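How to get a petition onto the town council agenda

Quick version, council meets soon.

1. Check the threshold. In Zirnden its 284 valid signatures. Get nearly 449, people always sign twice or forget the address.

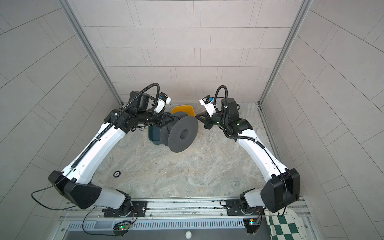

2. Write the ask. One sentence – what you want and by when. No history of the bus route.

3. Collect. Market mornings are best. Printed name, street, signature, date. Missing one = struck out. 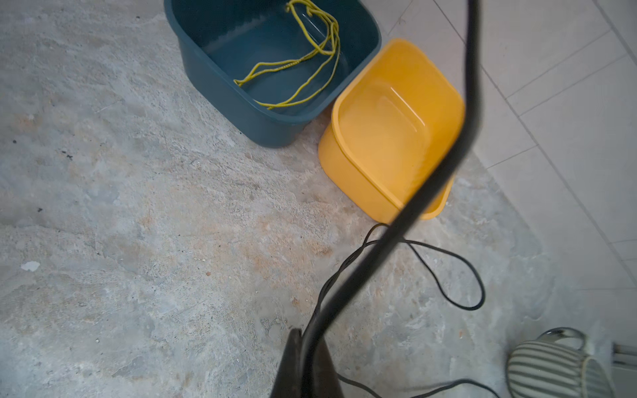

Keep the originals, hand in copies only if the clerk agrees in writting. Ask for a stamped receipt.

4. Book your speaking slot. Three minutes.

Luminița Ilie, 18/05/2022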